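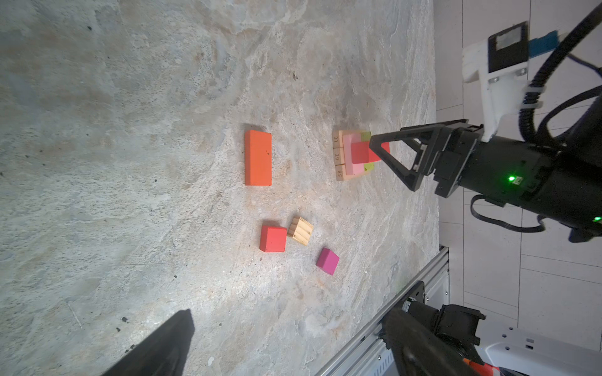
Plernix opens its toy workshop to visitors on one Sunday in February. Admission is free, but you have to sign up for a tour slot ahead of time. I had the 10 a.m. tour with my sister-in-law, Vendula Kopecky, and 13 other people.

The building used to be a dairy. You come in on the loading side, where the floor still slopes toward the old drains, and coats go on a rail by the stairs. Csaba Bognár led our group. He has run the saw room for years and talks fast, so it is worth standing near him once the machines are on.

The tour starts in the lumber shed. They buy mostly beech and some maple, and the boards are stacked with thin strips between them so air can get through. Each stack has a card with the delivery month and the last moisture reading. Csaba passed around a board that had been rejected for a split running in from one end. They cut those up for wedges and small wheels if there is enough good wood left.

The saw room came next. Ear protection is handed out at the door. We watched a board get planed, ripped into strips, and cross-cut against a stop. The offcuts drop into a bin and heat the building in winter.

Sanding is done in large drums that turn slowly. A load stays in for 45 minutes, then gets checked by hand. Drahomíra Kollár was working at the checking table and let us feel pieces from before and after. She sorts by touch more than by sight and sets aside anything with a rough corner.

The paint room can only be seen through a window. The colors are water-based and each batch is left on racks for 72 hours before packing. The red takes an extra coat. A man in our group asked why, and Csaba said the wood shows through it otherwise.

The last stop was the packing room and a small shop. Seconds were $3 a bag. I bought two bags and a pull-along duck made by Skukico, a smaller maker that rents shelf space there. The shop takes cards, but the coffee stand outside does not.

The full tour ran a little over an hour. There is one flight of stairs, between the saw room and sanding, and no elevator. Strollers have to stay downstairs. Parking is on the street behind the building, and it was full by the time we left. The 33 bus stops at the corner but runs only once an hour on Sunday, so check the return time before you go in.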